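Ticket 784, Sustby open day, simulator station
Status: waiting for reply

Visitors start the cup task from the touch screen. Since the morning the program stops with the message "target not confirmed" after 30 seconds. I have restarted the station two times, and the message came again.
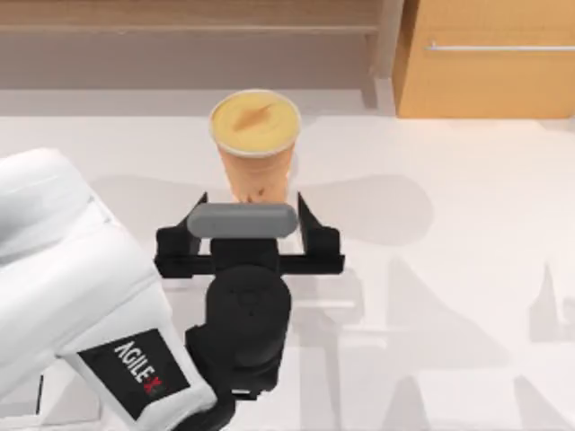
Nallholm Visitor Demonstrations, Technical Support

Gripper is open in front of the cup, with no contact yet. Please inform us which time limit we should set before the next group comes at 2 p.m.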